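Jornonby Community Reuse Service
The household and toy sorting point at Soslow reopens to residents in April. This thread sets out what may be brought in and how items should be prepared.

Jornonby Community Reuse Service
1/ Small household goods and children's toys are accepted together. Residents are not required to separate them before arrival. Cups, bowls, hairbrushes and plastic animals may all travel in the same bag.

Jornonby Community Reuse Service
2/ Brushes and combs must be free of hair. Cups and bowls should be washed and fully dry. Items with sharp or broken edges cannot be accepted and will be returned to the resident at the counter.
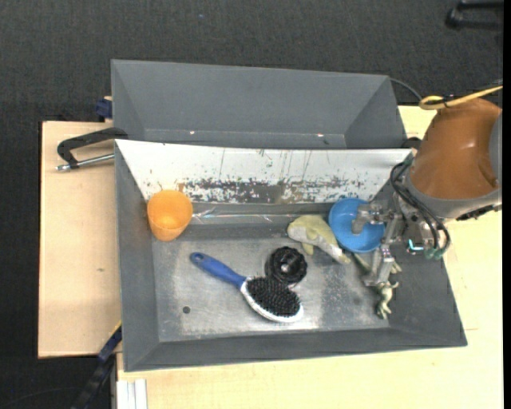
Jornonby Community Reuse Service
3/ Each household may bring up to 17 items per visit. Larger donations, such as those from a house clearance, should be arranged in advance with Hamisi Muli at the Soslow desk.

Jornonby Community Reuse Service
4/ Toys containing batteries are handled separately – please remove the batteries and hand them to a member of staff. Soft toys are not accepted at Soslow and should be taken to the Priver site.

Jornonby Community Reuse Service
5/ The sorting point received 150 donations during its opening month last year. Kitchen items were the most requested by local families, followed by bath toys.

Jornonby Community Reuse Service
6/ Enquiries about collection for residents with limited mobility should be addressed to Delphine Baptiste. Requests are answered within two working days. Printed copies of this guidance are available at the Soslow desk.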